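tokitz-retractions

README, third version (the first two were mostly me arguing with myself)

Hi! Inside you'll find 149 celebrity gossip stories and the corrections that came after them, paired up by hand. They're all from Tokitz, the gossip site I read every single morning for longer than I want to admit, and from the sports-and-scandal column it ran under the name Juška. I started saving them the October the column began quietly changing headlines on its Trallemar FC stories, and then I couldn't stop.

What's in the folder

stories.csv has the original item as it first went up: headline, text, the hour it was posted, and who it was about (a role only, like "striker" or "talk show host", see the names part further down).
corrections.csv has whatever followed. Sometimes that's a proper retraction, sometimes one added line at the bottom, and sometimes just a headline that got a lot more polite overnight.
pairs.csv joins the two by story_id. If you only open one file, open this one!
notes.txt is me rambling. Skip it if you like, nothing breaks.

The columns people ask about

heat goes from 1 to 3 and it's my own gut feeling about how nasty the original was. 1 is "spotted at dinner with someone new", 3 is "a lawyer is going to call". I rated everything twice, a few weeks apart, and where I disagreed with myself I kept the second rating.
claim_type is one of: breakup, feud, lawsuit, money, contract, other. "Other" is a mess (mostly haircuts and yachts).
fix_type is full, partial, silent or none. Silent means the text changed and there was no note saying so.
lag_hours is the time between the story and the first change. I checked pages once an hour, so anything faster than 60 minutes is written as 1.

Names

I took out every real person's name and swapped in a code. The gossip isn't the point, the wording is, and plenty of these people were flat-out wronged by the first version. Please don't try to work out who's who. If you recognize yourself or a client, write to me and I'll pull the row, no questions.

Things that are wrong with it

It's one site and one reader. I slept, I went on vacation to Jidov, and there's a hole in the data where that happened. 11 rows have a correction but no saved original, so the story text there comes from a friend's screenshots, typed up by me, typos and all. Those have source set to "screens". Sports stories are overrepresented because those are the ones I click on. Don't use this to say anything about gossip sites in general, please, it can't carry that. 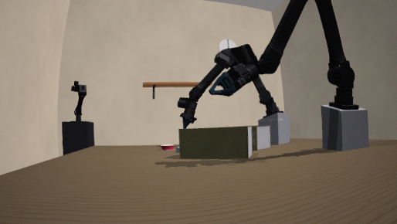

Maysoun Khoury wrote to say that silent shouldn't sit next to partial as if it were a milder version of it, and that readers who saw the first headline never learn anything changed. I agree with her, so treat fix_type as categories with no order. She also caught two lawsuit rows marked as feud, which are fixed now.

Darius Priedītis did the scripts that line up old and new text, in the folder called align. Questions about those go to him, everything else comes to me.

Free to use for research and teaching. If you publish something with it, send me a link, I'd love to read it!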